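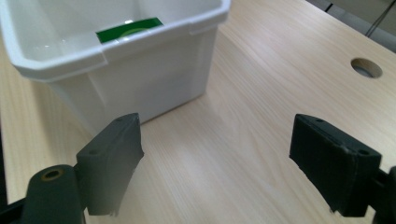

The white bin, the green thing in it, and the Grutberg open on the desk.

TRIAL PERIOD

Ten past six, October, dark already. Isauro Cortés ate a cheese roll over the keyboard and typed with one hand.

The Grutberg hand tool arrives in a flat box with no manual. Deleted that. Arrives in a flat box. Deleted that too.

Two thousand words was what Cimitz used to pay for. Now it was 1000, by midnight, and a score out of 100 at the bottom in a coloured circle. People only read the circle. His editor had told him so, quite kindly, on the phone from Prusonville, with a dog going mad somewhere behind her.

"Does it work?" she'd said.

"Depends what you mean by work."

"Isauro. Does it pick things up."

It picked things up. You held the handle, you squeezed, the fingers shut. You did a job with it, over and over, and the recording went off to Cù, which was the service, the bit you paid for every month, and Cù sent back a file. Put the file in a robot arm and the arm did the job. That was the offer. Teach it once, said the leaflet. Then in smaller type, once meaning 4000 goes.

He had not done 4000 goes. He'd done maybe a third of that. Green thing in the bin, green thing out of the bin. His wrist had started clicking.

He put the roll down and picked up the tool.

Open. Forward. Down. Shut. Lift.

The trouble was you got good at it. First evening he'd knocked the bin half across the table and sworn at it. By the fourth he was going in over the rim without thinking, a little turn at the end, a sort of flick. He didn't know where the flick came from. Then his sister rang and he was telling her about it, walking up and down, and she said what are you doing with your hand, you're banging the phone.

He knew the flick then. It was their dad's. Dad laying cards, dad dropping tea bags in the pot, the wrist going over just before he let go.

He didn't tell her.

Quarter to eight. Four hundred words. Setup is straightforward once the app has found the tool, which in my case took 2 attempts and a restart. Fine. The grips are chunky and don't slip much on smooth plastic. Fine. The handle is tiring after an hour, and left-handed users should wait for the other version. He wasn't left-handed. He'd got that off the forum. He left it in.

The loan arm was in the hall in its crate. He dragged it through on the rug, clamped it to the end of the table, plugged it in, loaded the file Cù had sent back at lunch. Stood well away. You were meant to stand well away.

It went out over the table slowly, stopped, thought. Went down for the green thing and missed. Went down again and missed by less. He wrote on the back of the leaflet, misses twice.

Third go it had it. Up, across, over the rim of the bin. And just before it let go the whole wrist went over, a small quick turn, like somebody putting down the queen of hearts and being pleased about it.

Isauro sat down on the crate.

He ran it again. Missed, missed, then the turn. He ran it again. He ran it untill the motor housing was warm under his palm and somebody upstairs knocked on the floor.

The phone went. Half past ten.

"I've got a hole on the page," his editor said. "Where is it?"

"Nearly there."

"What's the score?"

He looked at the arm. It had parked itself with the fingers open, waiting.

"How long can I keep the thing?" he said. "The loan one."

"Goes back at the end of the month. Why, is it good?"

"It's slow. It misses a lot."

"So what, sixty?"

"There's extra movement in the placing," he said. "They'll say it's a fault. You can train it out, there's a setting, smooths everything off."

"Did you try the setting?"

"No."

"Well try it, put it in, and send me the copy."

"Yeah," he said. "Ok."

He typed 60 in the circle. Changed it to 71. Moved the mouse over the box marked smooth, and off it again, and then he sent the copy without it and went to see what the arm would do with a tea bag.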